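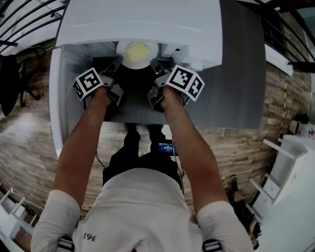
Thread, as promised, on how we lost 23 episodes of "put the plate in, take the plate out" to a problem that was beeping at us the whole time.

Background for the new people: I collect demonstrations with hand-held grippers. Person wears the harness, squeezes the grippers, does chores. The Bodus arm watches all of it later and learns the chores. In theory it learns the good parts.

June was kitchen month. The task list said "heat a plate of food." I have now moved more egg than most diners.

The trouble started with replay. We loaded the new policy onto the arm, it picked up the plate very nicely, went to the microwave and set the plate down 2 inches short of the opening. On air. You can guess the rest.

Second try, same thing, same 2 inches. Say what you like about that arm, it is consistent.

First theory: the arm. Blaming the arm is traditional. We recalibrated it, which took an afternoon, and it went right back to serving lunch to the floor.

Second theory: the plate. I would like it on record that this was not my theory. We bought different plates anyway.

Third theory: go look at the data, like adults. So I sat down with all 478 episodes and a large coffee and watched the gripper tracks one by one.

Most of them were fine. Then you get to one where the left gripper reaches for the plate and the track just slides backward, smooth as anything, while the right one carries on like normal. According to the file, my arms were different lengths that day.

Cause: the marker cube on the left gripper had worked itself crooked on its mount. A tiny twist. Hold it out in the open and you'd never see it. Reach into a dark box with both hands and the error goes straight into depth.

And the beeping? That was the Cirska logger. It has a warning for "left and right disagree." We had all decided it was the low battery warning and were very proud of how well we ignored it.

Worse – I went back through the session notes and found, in my own handwriting, "beeps more near microwave, ask Lamrani about interference." So I noticed it, blamed the microwave, and carried on.

Lamrani, who make the mounts, wrote back the same day to say there's a locking screw. There is a locking screw. It was in the bag.

Changes at Anetus as of this week: the screw is in. Cubes get checked against a jig before every session. The low battery warning and the disagreement warning now make different noises, and one of them is extremely rude.

The 23 bad episodes are out of the training set and I'm redoing them myself, which seems fair. New policy goes on the arm when they're done. First run will be with an empty plate.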